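Changeover check, upstairs apartment, Storkton house (built 1929)
Sep 5, 2026
By Nele Cuypers

Did this between guests, bit rushed. OK = fine, FIX = before next arrival, WATCH = look again next visit.

Entrance and stairs
Key box — OK. Code changed to 726, old one no longer opens it.
Handrail — FIX. Top bracket loose, two screws spinning in the plaster. Needs longer plugs.
Stair light — OK, but the timer is short. Goes dark before you reach the landing with a suitcase.
House number — WATCH. Hard to read from the street after dark.

Kitchen
Smoke alarm — OK, tested, loud.
Fire blanket — OK, on hook by the door.
Stove knobs — FIX. Rear left slips. Vandenberghe has the part on order, chase them.
Fridge seal — OK, wiped down.
Kettle — descaled. Again.
Outlet by the sink — cover cracked, FIX. Taped over for now, no guests until its replaced.
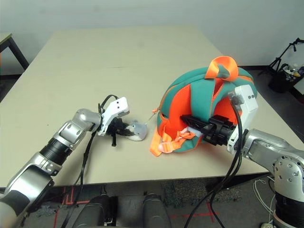
Beige table, cable running off the front edge.

Bedrooms
Window catches — front room OK. Back room sticks, opens if you lift and push. WATCH.
Bed slats — one cracked, swapped from the spare set. 3 spares left in the cellar.
Carbon monoxide alarm — OK, battery good until December. Put it on the list.
Bedside lamp, left — flickers. New bulb didnt help. Taken out of the room.
Heater — OK on low. Did not run it on high.

Bathroom
Shower mat — FIX. Suckers gone hard, slides. Buy two.
Extractor — noisy but pulling. Held a tissue up to it and it stuck.
Hot water — OK, bit slow to arrive at the basin.
Silicone round tub — WATCH. Black spot in the corner agian.

Outside
Balcony rail — OK, pushed hard all along.
Gutter over the back door — FIX. Dripping onto the step, will be slippery. Ploniren quoted roughly 3000 for the whole back run, which seems steep. Ask for the short section only.
Bike shed — lock OK, hinge squeaks.

Paperwork
Guest folder — old bus times for Lokovby still in there, pulled the page. New one to print.
Emergency numbers — OK, inside kitchen cupboard door.
Extinguisher tag — couldn't read the date, smudged. Ring and ask when it was last serviced.

Rail, outlet, knob and mat first — gutter as soon as the new quote is in. Spare keys are back in the drawer downstairs. NC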